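Bench Assistants Wanted — Wooden Peg and Board Work, Dalldale

Weldu is looking for two people to join our workroom in Dalldale for the December session. The work is sitting-down work at a table, handling small wooden parts and boards, placing pegs, and writing down what you did. No background in woodworking is needed. Applications close Friday, November 27, 2020.

You will work at a white-topped table with one board in front of you at a time. Computer desks are close by, so the room is not silent.
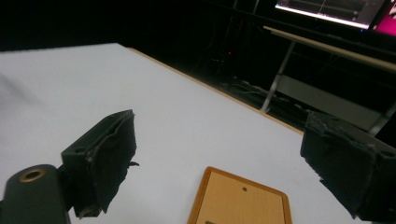 What you will do

Take parts out of the Modik kit, check them against the parts sheet, and set aside any that are chipped or split. Some pieces of wood have a thin brass pin in the side. Hold these by the wood and do not push on the pin. 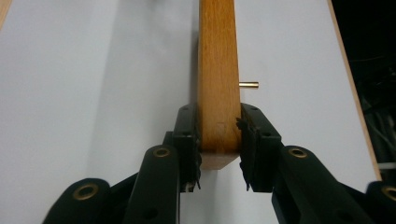 Parts that pass the check go back in the kit with their sheet. You will then place pegs on the boards following a set order, and take them off again. It is repetitive — please think about that before applying.

Hours and pay

Shifts are 3 hours, mornings or afternoons. The full session is 48 hours per person, and pay is $800 for the session, sent after your last shift.

Who should apply

You should be 18 or older, able to sit for a full shift with breaks, and comfortable picking up small parts.

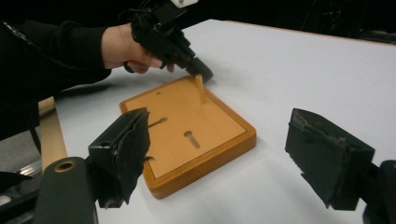 Good close-up vision matters, with or without glasses. Long sleeves are fine but avoid loose cuffs and bracelets, which catch on the pegs.

To apply, send a short note with your available days to the Weldu front desk, Wasano Building, Dalldale. A resume is optional. We reply to everyone, usually within 2 working days.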